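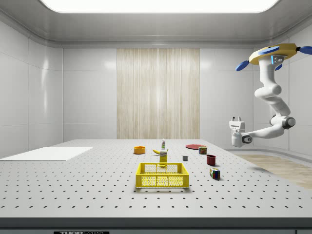 White tiled room with a long grey table and a beige wood-grain panel on the back wall.

Search the catalogue Search Title Author Subject Go

Wednesday, March 27, 2024
By Doğukan Kahraman

My grandfather's book is coming back into print, and I get to tell you about it!

Mivley Press will publish a new edition of The Ferry at Tokum in September. It's the memoir my grandfather wrote about his own father, a ferryman and weekend painter, and it has been out of print for as long as I've been old enough to look for it. The first printing was 1000 copies. I own 3 of them, all bought second-hand, and one has somebody's shopping list inside the back cover (onions, lamp oil, string).

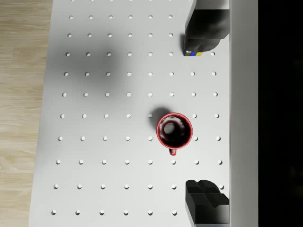 I've been editing the text since I found his typescript in my aunt's loft in Dremden, and it's a good deal longer than the book people know. The old publisher cut 17 chapters down to a thin little volume, mostly by taking out the quarrels. I worked through the lot at my kitchen table, with a red mug of tea going cold next to me most nights, and I've put the quarrels back. My great-grandfather comes out of it louder and funnier, and a bit harder to live with. He once refused to speak to his brother for a whole winter over the colour of a boat. The brother's side of it is in there too – my grandfather was fair like that.

There's a whole new section on the years in Ağca as well, which the first edition skipped in a single sentence. That's where he learnt to paint, from a sign-writer who paid him in brushes, and where he met my great-grandmother, who thought the paintings were dreadful and said so.
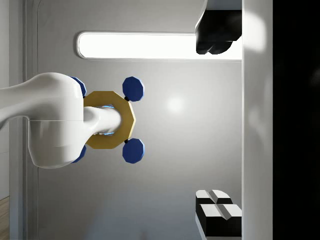

I've kept the spelling of place names as my grandfather typed them, even where he changes his mind halfway down a page. My own notes are at the back and they're short, so you can ignore them quite happily and just read the story. I've also written a new introduction, which took me far longer than it should have.

The book will be a paperback with a first run of 2000, and the press is taking orders now through its website and by post. Libraries can order in the usual way. If you'd like a review copy, or you want me to come and talk to your reading group, please write to me care of Mivley Press and I'll answer as soon as I can. I do like a reading group – especially one that argues. 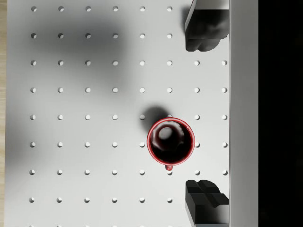
Red mug on a white pegboard tabletop, from above.

And if your family has a copy of the first edition with anything written in it, I'd love to hear from you. I'm still hoping to find the one he signed for his brother.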